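Bench notebook, Kundport
Tuesday, December 11, 2018
Entry by T. Dantas, for Welington and Benedito

Moulded baskets, slotted wall and floor. Continuing from the Brastamwood order. Purpose today: check slot geometry and decide whether the pale basket stays on the drawing list or goes back to Skullau for another colour.

Lot 1573. Empty mass recorded on the sheet. Load test at 2 kg, held 15 minutes, no permanent set at the rim. Rim is solid and stiffens the wall more than I had allowed for in the calculation. Floor flex not measured; the dial gauge is still with Emerson.

Colour is hard to call. Reads mint in one light and close to white in another. Ronaldo wants a colour code on the sheet. I have left that field blank until we have the swatch card.
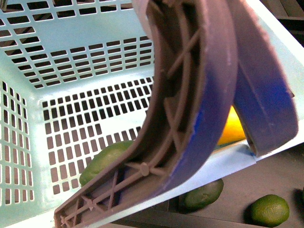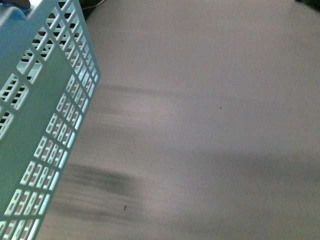
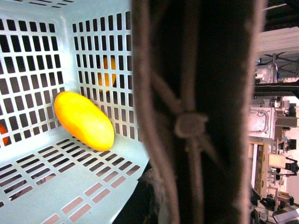
Slotted plastic, three views. Yellow fruit in the first and third.

Floor slots are wider than the wall slots, so small items need a liner. Cherry tomatoes would go through by my estimate – try it before anyone writes it down as fact. Airflow under a full load should be fine if the basket sits on feet or a rack. On a flat bench the floor openings are partly blocked and I would expect moisture to collect.

Wall ribs: want a section cut through a scrap piece to get true thickness. Calipers slip on the draft angle and I got a different value each time. Readings struck out, see previous page.

Cleaning: warm water and a nylon brush. Residue sits in the slot corners. Ehlers spec says 80 °C rinse, which I don't trust for this plastic until we have the grade in writing.

To do
Ask Skullau for the material grade and swatch card.
Get the gauge back from Emerson, repeat load test with floor deflection.
Benedito to book the saw for the section cut.
Drawing revision held to February.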